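07/02/2020

Big day on the kitchen task! I finally got my turn on the gloves, and I kept both robot hands going in the simulator until my shoulders gave out. I did 40 demos before lunch and 16 after. The left hand mostly waits its turn out over the bare tabletop while the right one goes in for the vegetables on the woven mat, and I still catch myself holding my own breath when the fingers close. There's no feeling coming back through the gloves, so it's all eyes. 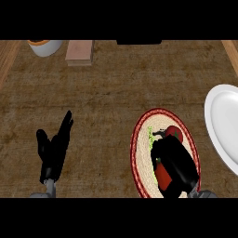
Ebuka Ekpo thinks I go in too low and too fast, and that the policy will copy every bit of my hurry. Slow down over the mat, was the advice, and let the hand open fully before it drops. Fair enough. I watched a few of mine played back and I do sort of pounce.

So after lunch I tried it the patient way. Wide open hand, thumb well out, a little pause near the tomato — then down. It felt so much better! I think the trick is shaping my own hand early, while I'm still off to the side, and keeping the left one quiet so it doesn't drift (it drifts when I talk).

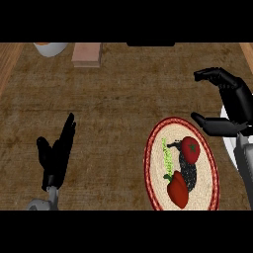 Right hand open by the tomato, left hand parked.

Haruna, our training set, is now at 2249 demos counting mine. Jummai Usman wants another 128 before we train again in August. I've put my name down for as many as I can get. Must remember to tape the left glove, the thumb sensor keeps sliding.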